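4. Planning the Equipment Order

Complete this section before requesting a quote. The order form (Section 5) uses the values recorded in steps 1 through 6.

4.1 Handheld collection stations

1. Decide how many operators will work at the same time. Enter this as N on the worksheet.

2. Order two Drullach grippers per operator. Grippers are sold singly, so the order quantity is 2 x N. Left and right units are the same part.

3. Order one headset and one backpack per operator. Do not plan to share headsets between shifts unless the second shift starts after the charging period in Section 9.

4. Add spare jaw inserts. Inserts are wear parts and are not covered by the warranty. Budget one set for every 500 hours of gripper use.

Note: Marker cubes ship attached to the gripper. Replacement cubes are ordered from Amside under a separate part number and may have a longer lead time.

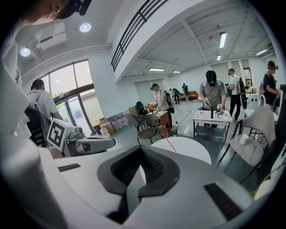

4.2 Room and furniture

5. Measure the usable floor area. Allow 17 square meters per operator, including the table. Furniture that stays in the room counts against this area. Two operators may work at the same table only if the table is at least 2 meters long.

6. List the tables already on site. Mixed heights and shapes are acceptable and usually preferred, so check existing stock before buying new ones. Most sites overspend on this line.

Caution: Cables on the floor are a trip hazard for operators wearing headsets. Include cable covers in the first order - they are often left off and then bought later at retail price.

Note: Large windows change the light level during the day. If the site plan shows glass on one side, add blinds to the budget as an optional line.

4.3 Cost lines outside the hardware quote

The Hareo storage plan is billed monthly and begins when the first station is activated. Delay activation until all stations have arrived. A typical small site stores roughly 652 GB in the first month.

Enter shipping, import duty and operator training as separate lines. If the order is placed after May, request a new price sheet.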